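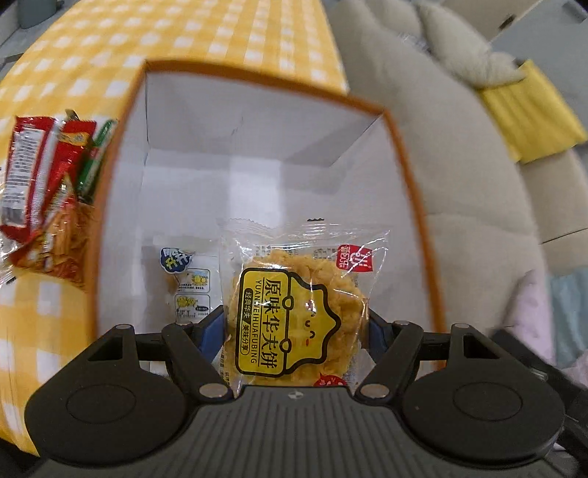 Figura 3. Preensão lateral de um produto de pastelaria embalado em película transparente, junto à caixa de destino.

3.2 Regras de contacto com embalagens flexíveis

O protocolo de recolha fixa, antes de qualquer sessão, os pontos em que a garra pode tocar numa embalagem. A versão inicial, redigida por Schumacher e Katene, dizia apenas que o operador devia «segurar o objeto com firmeza», e a revisão das primeiras gravações mostrou que cada operador entendia a frase à sua maneira. Na versão atual, a regra geral para embalagens flexíveis é a preensão lateral, com uma almofada em cada lado e a face impressa livre. O waffle da Figura 3 está seguro desta forma: os dedos pressionam os lados do invólucro, e o rótulo amarelo com a inscrição 原味华夫饼 fica legível entre eles. A legibilidade do rótulo é um critério de aceitação do episódio, uma vez que a anotação do produto é feita depois, por outra pessoa, a partir do vídeo.

A regra tem duas exceções. Sacos com conteúdo solto, como aperitivos fritos ou frutos secos, podem ser agarrados pela dobra superior, desde que a dobra tenha altura suficiente para as almofadas. Embalagens com menos de 27 mm de largura podem ser agarradas na diagonal. Em ambos os casos o operador regista a exceção na folha da sessão – o código é introduzido no fim do episódio, nunca durante.

3.3 Preparação do espaço

As sessões decorrem em habitações, com o mobiliário que lá se encontra. O protocolo não pede que se retirem almofadas, mantas ou outros objetos de uso corrente, mas exige que a caixa de destino esteja aberta e assente numa superfície estável. Os produtos ainda por arrumar ficam fora da caixa, ao alcance da garra, e podem tocar-se ou sobrepor-se. Não se admite que o operador os endireite com a mão livre depois de iniciada a gravação. Se um produto cair para fora da zona de trabalho, o episódio termina e é marcado como incompleto.

Discutiu-se se a disposição inicial devia ser sorteada. Papadopoulos defendeu o sorteio; optou-se por deixar a disposição ao operador, com a obrigação de a alterar a cada 2 episódios. A lista de verificação, mantida na ferramenta Avumix, inclui esta alteração como campo obrigatório.

3.4 Critérios de rejeição

Foram revistos 723 episódios gravados entre janeiro e abril, dos quais 244 foram devolvidos na primeira revisão. Os motivos mais frequentes foram a face impressa tapada por um dos dedos e a intervenção da mão livre. Seguiu-se a deformação excessiva do produto, que se revelou o critério mais difícil de aplicar: a película amarrotada de origem confunde-se com a película amarrotada pela pressão, e os revisores discordavam com frequência. A redação final limita a rejeição aos casos em que o conteúdo se parte ou a selagem abre de modo visível no vídeo. O enrugamento da película, por si só, deixou de contar.

Cada episódio é visto por um revisor que não participou na sessão. Em caso de dúvida, decide um segundo revisor, função que neste estudo coube a Magyar. As decisões e os respetivos motivos ficam guardados com o episódio, incluindo as dos episódios rejeitados – estes não são apagados, e a sua utilização em treino é tratada na secção 5.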